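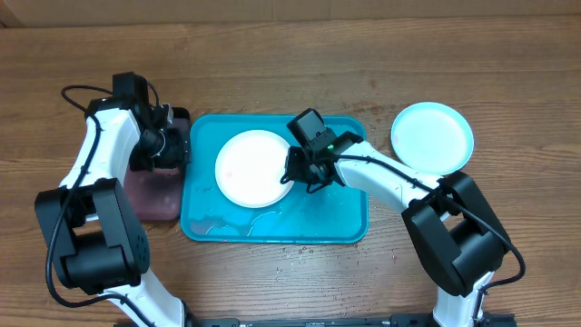
Siwan Kemeys
Community reporter, Tenedlow

The washing-up corner at Bassey Hall is back in business, and I for one am very pleased (my hands, less so). After most of January without a working sink in the small kitchen, the plates and trays are out on the wooden table again and the Vista lunch club is serving hot food three times a week.

If you missed the saga, a pipe under the old sink gave up just after New Year and took a good bit of the floor with it. The club carried on with sandwiches and paper plates, and everyone was very nice about it, but you can't put gravy on a paper plate – I tried, and I had to go home and change my skirt.

The repair came to £2,277. The hall had put aside 2,000 for it and the rest came out of the tea money, so if you've been dropping your change in the tin by the hatch, thank you, that was you! The plumber also moved the draining board to the other side, and I've reached for it in the wrong place every single day so far.

I went in this morning a bit before eleven and got put straight to work. Drying up gets done on the table now, with the blue tray to catch the drips. There was already a nice big puddle in it, a white plate sitting at the top and one of the pale aqua-rimmed ones off to the side on the bare wood. I'm fond of those aqua plates. They came from the old Tuvov café when it shut, along with the soup bowls and a teapot that pours down its own front.

One small plea about the table, as it has just been oiled. Wet plates go on the tray, please, and if the tray gets too full then tip it out in the sink and start again. I know it's quicker to stand them straight on the wood (I do it too) but it leaves rings, and we'd all like it to stay that lovely warm brown for a while.

The club served around 1,000 lunches last year and would like to do more now the taps are running. There's room for a few extra people at the early sitting, which starts at noon, and you don't need to book unless you're bringing a group. Pudding is usually crumble.

They could also do with more tea towels. Old ones are fine as long as they're clean and still soak up water – mine have been going since my wedding and they're holding up. Leave them in the box by the kitchen door any morning before ten.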